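3.2 How people lay out the parts before they fit anything

I went into this part of the study thinking I would be timing screws. That was the plan I wrote in July, anyway, and it lasted until the first Wednesday session, when I noticed I kept watching the table instead of the clock. People settle into a layout before they do any real fitting (some of them fuss over it for ages!), and the layout seemed to tell me more about how they understood the job than the stopwatch ever did.

The kit is pretty plain. There's a light gray junction box with a DIN rail and terminal blocks down the middle, a distribution box cover with a smoked window, and then whatever loose pieces the job calls for: a socket panel, a switch plate, a capacitor or two. We put ribbed white foam over the tabletop because the bare surface let the round parts wander off, and because scratched windows had become a sore point with the folks at Lodonard, who lent us the covers. Figure 4 shows the sort of spread I mean.

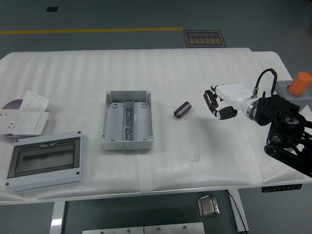 Figure 4. Open junction box at the center of the foam-covered table, with the socket panel, switch plate and windowed cover on the left and a capacitor lying to the right of the box.

I've come to call this the box-in-the-middle layout, and it was the favorite by a mile. The box gets the center and the other pieces find their own neighborhoods. Flat things such as plates and covers tend to drift to one side, while the capacitors go to the other, and I love that people do this without any prompting from us. The instruction sheet from Mesar only lists the parts. It says nothing at all on where to put them, and we left it that way on purpose.

We logged 157 layouts in all, from 25 people, and I sorted them by hand with Ibsa Gebremichael over more evenings than either of us had planned. Ibsa wanted a separate class for layouts where the cover sits close to the person's side of the table, window up. I held out against that for a while (it felt like splitting hairs) and then gave in, because the cover goes on last and it does matter whether you have to reach over an open box to get it. Those layouts are coded as "cover near" in the tables, and everything else is "cover away." If a cover was leaning on something, we coded it by its lowest edge.

The harder call was the capacitor. A cylinder on its side has to be stopped by something, and on a flat sheet that's mostly the ribs in the foam. Some people trusted the ribs. Others used the box itself as a tray, dropping the capacitor in beside the rail while they sorted out the rest, which I first coded as "fitted" and then had to go back and undo.
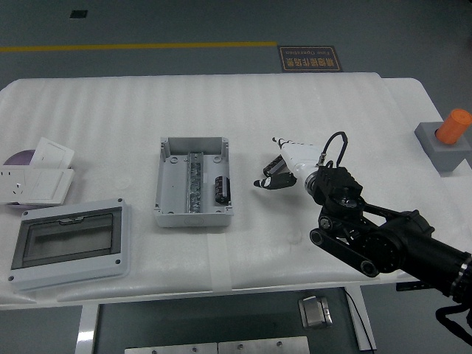

So a part inside the box walls counts as "parked" in our scheme unless it's fastened down, and I'd urge anybody reusing our codes to keep that rule. Parking muddies the counts in a sneaky way. The table looks tidier, there are fewer loose parts on the foam, and a coder in a hurry will read that as progress when the job may not have moved along one bit. I made this mistake myself through most of the Likis sessions, and we recoded every one of them before running the numbers in Section 4.

One more wrinkle and then I'll get to the terminal blocks. The boxes don't all arrive in the same state. With the rail already in place, the floor is split into two long strips, and the strip beside the rail makes a handy slot for a cylinder. The Abera boxes come without a rail, so there's no slot, and we saw much less parking with those. I can't say yet whether that's the rail or just the roomier look of an empty box. We kept the two box types apart in the analysis for that reason, and the layout codes for both are listed in Table 3.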